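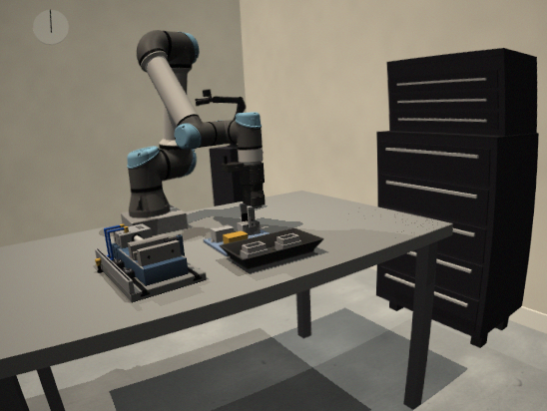 I spent most of last September holding a controller in my right hand and teaching an arm to take gray metal parts out of a tray and put them on a blue plate. I was bad at it for the first week. I'm decent now, and I have opinions, so bear with me.

The big one is this: we ask the wrong people to do the demonstrating. At Rarnen, where I worked on this, the habit was to hand the controller to whoever was youngest and had played the most video games. And sure, they're quick! They pick up the mapping in an afternoon, they never bump the table, and their numbers look great on the shared sheet. But watch what they do at the moment the part meets the plate. They drop in from straight above, let go, and zip off to the next one. A person who has loaded a real fixture for years does something different in that last half inch (slows way down, feels for the edge, gives it a tiny wiggle) and that wiggle is the whole reason you wanted a human in the loop.
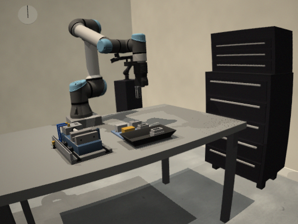
My own conversion came from Pantelis Chatzigeorgiou, who ran mills at Powell before he came over to us and who didn't want to touch the controller at all. He said it felt like picking up eggs with fireplace tongs. I talked him into it, and his first runs were slow enough that somebody asked me if the program had hung. What I noticed was where he put the gripper between moves. He liked to park it pointing straight down with nothing in the fingers, high enough to clear the tray and that orange-yellow block, and just wait there a second before committing. I'd been treating that pause as wasted time and trimming it out of everybody's recordings. He was using it to decide which part to go for. Once I quit trimming, I could see the decision in the data, or at least I could see the place where a decision was being made, and I felt pretty dumb about the 57 recordings I'd already cut down.

So that's my second opinion, I guess: leave the hesitation in. People hate this one. I gave a lunch talk on it and a guy from Dullar told me, very politely, that hesitation is noise and that a robot which learns to dither is worse than one which learns nothing. He has a point about dithering. If you collect from twelve people who are all nervous, you'll get an arm that hovers like it's afraid of the furniture. I just think there's a difference between a nervous stop and a looking stop, and that you can usually tell which is which if you sit with the person while they work. Ask them! They'll tell you. It takes maybe a minute and hardly anyone does it.

The other camp says to skip the controller and move the arm by hand. Grab the wrist, drag it through the job, done. I like this more than I used to. You feel the weight of the thing and you feel contact, which a joystick hides from you almost completely. For teaching a careful placement I'd pick hand guiding any day.
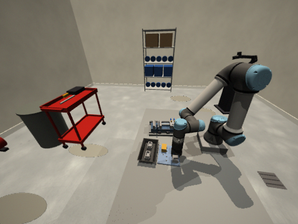

Where it falls apart for me is reach. Your body ends up in the space the arm wants to use, so you teach it paths that suit a person standing off to one side, with the elbow swung out of the way of your shoulder. Then the arm repeats those paths forever with no shoulder there to avoid. Pantelis spotted it before I did. He's left-handed, and his guided runs all bent one way around the vise while mine bent the other, and neither of us had meant anything by it.

Remote control has the opposite problem. You sit back, you see the job from one spot, and you get overconfident about depth. I've closed the fingers on thin air more times than I'd like to admit. I kept those recordings too, by the way, tagged as misses, and I think the recovery after a miss is some of the best stuff we have.

What I'd do with a fresh start and a small budget is pretty plain. Get two people who know the physical work and pay them properly for the boring hours. Let them use the controller for the long moves and their hands for the last bit. And stop bragging about totals. The folks at Plolletti tell everyone they have 2,000 demonstrations. We ended up with 1,256, and if I had to train on only the ones Pantelis did after he stopped complaining about the tongs, I'd take that deal and throw in my own runs for free.

He still complains, though mostly about the chair.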